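## 3. Moving the Kormont label printer to a new desk

Revised 20 April 2024 by Ustyna Dovhaniuk, after the last move, which took an afternoon and one perfectly good stapler.

You will need the printer, its power lead, its network lead, a roll of labels and somebody who remembers the admin code. If that person is Phong Bùi, catch him before lunch.

1. Print anything still waiting. The Kormont forgets its queue when switched off and does not feel bad about it.
2. Switch off at the back. The button on the front only sends it to sleep, and it wakes up cross.
3. Open the lid and lift out the label roll. Put it somewhere flat. A roll dropped on the stairs goes further than you would think.
4. Unplug both leads and carry the printer level, with two hands.

> **Caution:** The lid is not a handle. It looks like a handle and is shaped like a handle. The repair came to £121.

5. At the new desk, plug in the network lead first, then the power. Wait for the green light. It will go amber twice on the way, for reasons known only to Kormont.
6. Refit the roll with the labels feeding from underneath. If your first label comes out blank, you have it the other way up, like everyone else.
7. Hold **Feed** for 3 seconds to print a test label. The bottom line should read "Palton 354". If it says "Palton 2", it still believes it lives in the old post room, so change the location under **Settings > Site**.

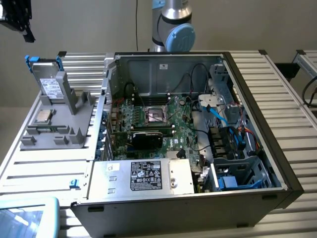
8. Tell the front desk where the printer has gone. Otherwise they will go on sending parcels to the old spot, and the parcels will go on sitting there.

**Note:** Labels made before the move stay valid. Please don't reprint them to be tidy.

Cleaning the print head is in section 4, along with what not to clean it with.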